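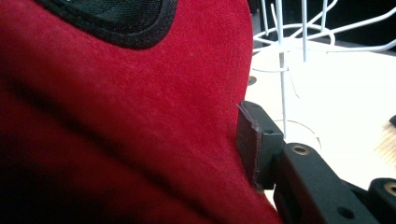 Why does a gripper keep dropping soft fabric items halfway through a lift?
Usually the finger pads have worn or the closing force has drifted. Check the pads first, as a worn covering can give the same symptom as a weak motor.

Dropped items and jammed fingers – workshop notes

Switch off at the wall before touching the fingers. On the Rallow bench unit the stop button only pauses the program, and the fingers can still close when it is released. Jailson Cordeiro had a thumb pinched that way in November.

Pads. Look along the edges of the covering. Fraying or lifting layers mean the pad is due for replacement. Do not trim the loose part and carry on; the fault log at Dredby shows 4 drops in one morning from a trimmed pad. Clean the plate with a dry cloth before fitting the new one.

Fluff. Brushed and felt-like fabrics shed fibres, which collect on the pad and reduce grip. Wipe the pads after every 60 lifts, or every 100 with smooth cotton.

Threaded inserts. A brass insert that turns with its screw has pulled loose from the plastic. Tightening it further makes the hole worse. Replace the finger segment.

Closing force. If the fabric bulges heavily round the pad, reduce the setting one step and repeat the lift. Error 141 on the Suken controller means the fingers stopped before reaching their set position. Clear any trapped fabric by hand, with the power off, then reset.

Dalva Barros keeps the spare pads in the drawer under the controller. Write the change in the log.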